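Sedside Tenants' Laundry and Drying Room
Progress report to the Holitz Fund
Mar 9, 2021
Prepared by Marlina Rahman

Spending to date

We have drawn $5,200 of the grant so far. The largest item was the drain work at Adamczyk House, which came in $792 over the quote after the plumber found that the old floor drain did not connect to the main line. Roman Czarnecka approved the extra cost from the contingency line, and the revised budget sheet is attached. The ventilation fan and ducting were bought from Polteck at the quoted price. We expect to spend $852 on the folding tables and shelving, which have been ordered but not delivered.

Work completed

The back room was cleared in December and the damp plaster on the north wall was taken off and replaced. The wall has had one coat of primer. It needs two coats of paint, and we are leaving it to dry out fully before the first one goes on. The electrician has put in separate circuits for the laundry and the drying room, each with its own shutoff. The inspection was passed on the second visit. The first visit was cut short over a missing cover plate in the hallway.

The step at the side door has been replaced with a ramp. Oliwia Borkowska asked for the handrail to be moved to the left side, where most people come in with a cart, and the contractor did this without charge.

Resident survey

Genowefa Laskowska ran the survey by phone and by paper form. We sent out 200 forms. The most common request was for evening hours, followed by lower prices on weekends and somewhere to sit. Several people said they now carry their wash to the bus stop and back, and that they would use a closer laundry even if it cost slightly more. We had planned to close at 6 p.m. and will now close at 9.
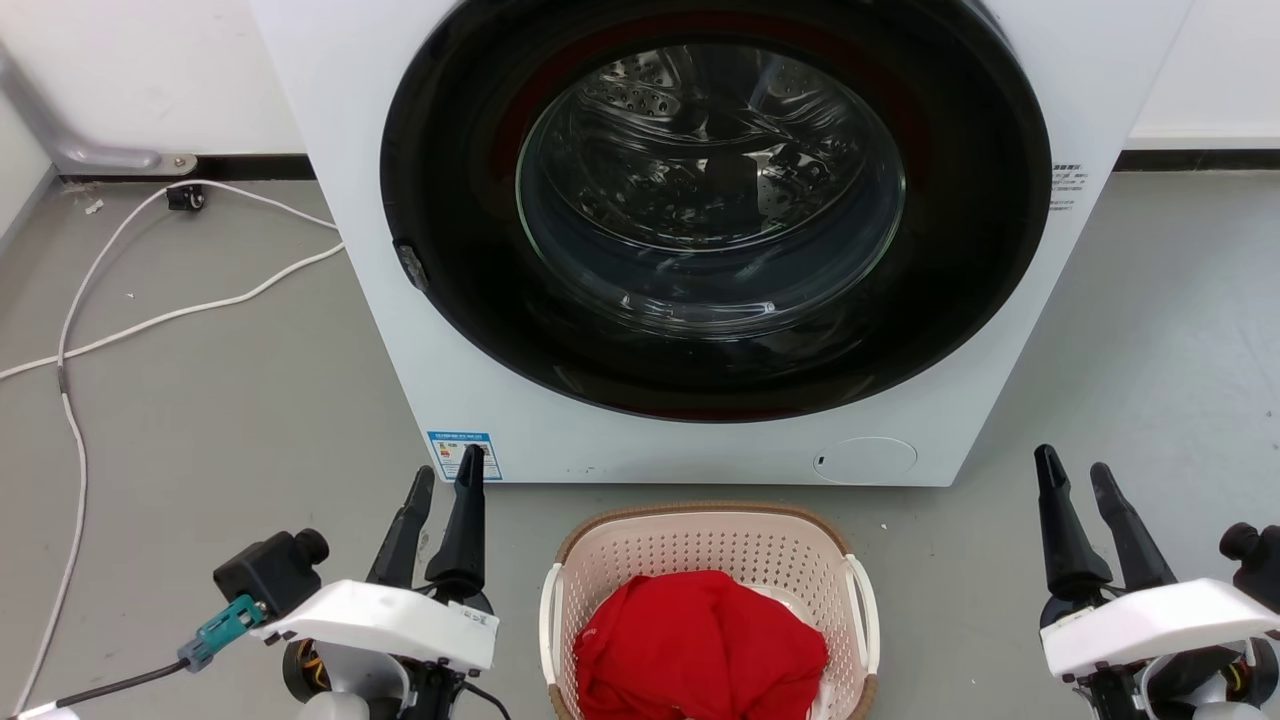
Sign-up for time slots will be on paper at first. Sivaprasad Poojary has looked at two online booking systems, and both charge a monthly fee that we did not budget for. We will look at this again after the first three months of opening.

Problems and delays

The drying room is five weeks behind. The lines and pulleys arrived in the wrong length and had to be sent back. We have also not settled who will hold the keys on holidays, and the insurance company wants a name before it will issue the final policy.

Next period

Paint the north wall, hang the drying lines, put up the shelving, post the hours and prices in the lobby. We ask the Fund to release the second payment on the original schedule. Receipts for all items over $50 are in the attached folder.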